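About Stidora

Power strips and extension cords for homes, schools and small offices 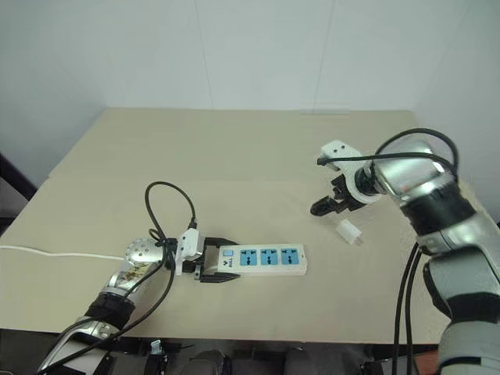
Stidora sells power strips, extension cords and the small parts that go with them. We started in a rented unit with 15 products and now keep 800 in stock. Most of our orders come from people setting up a desk, a classroom or a kitchen counter.

Our best-known line is the Jovaneo. It is a plain white strip with a row of three light-blue socket panels along the top and a square switch in the same blue at one end. We settled on three sockets after asking customers what they plug in at a desk. Most said a lamp, a computer and a charger. People who need more usually buy the Vrettos, our longer strip for workshops.

Every design is checked on a bench in our own building before we order it in quantity. We look at how the switch feels, how firmly a plug sits and whether the housing marks easily. Designs that don't pass go back to the supplier with notes.

We ship from our warehouse, which covers 4,000 square feet. Orders placed before noon leave the same day. We also supply 130 schools through Komesar, our trade account service. Trade customers get a printed catalog each February and can pay by invoice.

Returns are accepted on unused items in their original packaging. If a strip has a fault, unplug it, stop using it and write to us with the order number. We will send a replacement.

Page last updated 2023-03-19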